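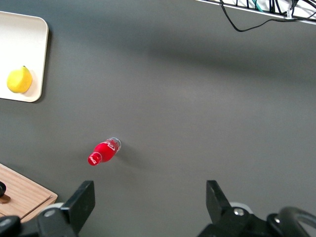

**Figure 1.** A small red plastic bottle lying on a dark gray tabletop.

### 3. What a printed sermon can tell us

Most work on early modern preaching treats the printed sermon as a record of the spoken one. We doubt this, and the doubt shapes the rest of the paper. A sermon reached the press by several routes. The preacher might write it out after he gave it, sometimes months later, with a patron's dedication in mind. A hearer might take it down in shorthand and sell the notes. A widow or a former student might gather loose papers and hand them to a printer who cut and patched as he saw fit. The title page seldom says which of these happened, and when it does say, the statement is often there to sell the book.

The usual answer is that such changes are small and that the "voice" of the preacher comes through all the same. Siqueira's survey of funeral sermons leans hard on this claim. Its evidence is a set of 16 printed texts said to keep marks of live speech: direct address, repeated openings, short bursts of question and answer. We went back to the same texts and were not persuaded. Direct address is also common in devotional books that were never preached at all. Repeated openings appear in printed letters. A writer who had read a good many sermons could produce these marks at a desk, and we know of several who did.

### 3.1 The notebooks

Hearers' notebooks look like a better source, and in some ways they are. Our study uses 13 of them, all kept by lay people, read against the printed versions where a printed version exists. Only three give enough detail to follow a sermon from its text to its closing application. The others record the Bible passage, a few heads of doctrine, and now and then a remark that struck the listener. In two cases the notes and the book disagree about the order of the main points. Earlier readers have put this down to careless listening. They may be right, but the opposite guess, that the preacher rearranged his matter for print, fits the pages equally well.

We also have reservations about the notebooks themselves. Many were fair copies, written up at home in the evening, and a household that owned the printed sermon could easily have checked its notes against it. Agreement between notebook and book is therefore weaker evidence than it has been made to seem. The Denora transcriptions, on which much recent writing depends, expand abbreviations silently and leave out crossed-out lines. For a study of how listeners heard and remembered, the crossed-out lines are the part one would most want to see. 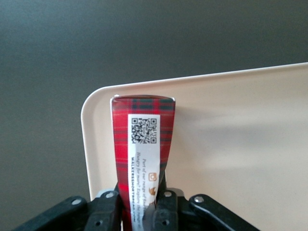
**Figure 2.** A tall, narrow package in red tartan, upright before a cream-colored board.

### 3.2 Counting reprints

A second habit is to measure a preacher's influence by the number of editions. The Unano checklist has made this easy to do, and we suspect too easy. It counts a reissue with a new title page as an edition, and it lists a sermon bound into a collection as a separate printing. When we removed such entries, the ranking of the most printed preachers changed enough that we would not want to rest an argument on it. Plakar reaches a similar result by another path, though we do not share its confidence that print runs can be worked out from surviving copies. Cheap sermons were read to pieces. The ones that last are often the ones that sat on a shelf.

None of this shows that the popular preachers were unpopular. It shows only that the popularity of a book and the pull of a pulpit are separate questions, and that the sources for the second are thin. Section 4 takes up parish accounts, where payments to visiting preachers offer some help, mostly for the years in which the March accounts survive complete.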